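Search this site Search

How to Measure a Room Before You Buy Furniture

Most returned sofas fit the room they were bought for. They did not fit the door, or they left no space to walk past. Measuring takes less than an hour and needs a tape, a pencil and a sheet of graph paper.

Start with the floor. Draw the outline of the room on the paper, with one square standing for 9 inches. Measure each wall at floor level, along the baseboard, and write the length next to its line. Older houses are rarely square. Ours on Hilberg Street is two inches wider at one end than the other, so measure opposite walls separately.

Next, mark the things you can't move: doors, windows, radiators, outlets and vents. For each door, draw the arc it makes when it opens. Note the height of every windowsill too. A sofa back that rises above the sill will block part of the glass.
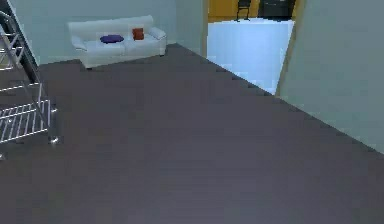

Walkways come after that. Leave at least 36 inches on any route people use every day, such as the path from one door to another. Between a sofa and a coffee table, 19 inches is comfortable for most people.

Now measure the way in. Write down the width and height of the front door, the hallway and the door to the room, and take the door width from the inside of the frame with the door fully open. Turns in stairs and halls cause the most trouble. Compare the sofa's diagonal depth with the narrowest opening. If the legs unscrew, use the height without them.

Finally, tape the outline of the furniture on the floor with painter's tape and leave it for a day. Walk around it and open every door. If you keep stepping over the tape, go down a size or try another wall.

Keep the drawing. You will want it again for a rug or a bookcase.

1,904 shares
50 comments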